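NOTICE OF DECISION
Claltov Endurance Series, Office of the Stewards
Ormsby Circuit, Sep 15, 2024

The Stewards, having received a report from the Technical Delegate, summoned the driver of Car 40, Lajos Barta, and the team manager of Steneo Racing, Retno Ong, to a hearing. Both attended.

The report stated that Car 40 entered the pit lane on the final lap and stopped at its box with the engine running. No work was done on the car. It remained there until the leading cars had taken the checkered flag, and then rejoined the track and finished in ninth place. It had been running third.

The Stewards asked Mr. Barta whether he had been called in. He said that he had not. Ms. Ong confirmed this and supplied the radio recording, on which she can be heard asking him to stay out, and then asking again.

Asked to explain, Mr. Barta said that he had driven for the team for six seasons and that the box had always been full of people when he came in. He had wished to stop there once without a reason. The Stewards noted that this was a reason.

Ms. Ong was asked whether the team had intended to retain Mr. Barta for the coming season. She replied that the matter was private. Mr. Barta said that it was not private — he had been told at breakfast.
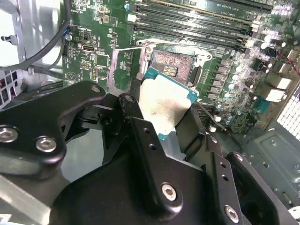 The Stewards then considered whether an offense had been committed. Article 6 of the Hileck Code permits a car to stop at its own box at any time, provided that it does not obstruct another competitor. No other car was obstructed. The pit lane speed limit was observed.

The result therefore stands. No penalty is imposed.

Ms. Ong asked that one further fact be entered in the record, and the Stewards agreed to do so. While the car was stationary, the front left mechanic walked out and put his hand on the roof. He kept it there until the car left. He had not been instructed to do this, and he was wearing his helmet, as the rules require.

The competitor is reminded of the right to appeal. Mr. Barta said that he did not wish to appeal, and asked whether he might keep a copy.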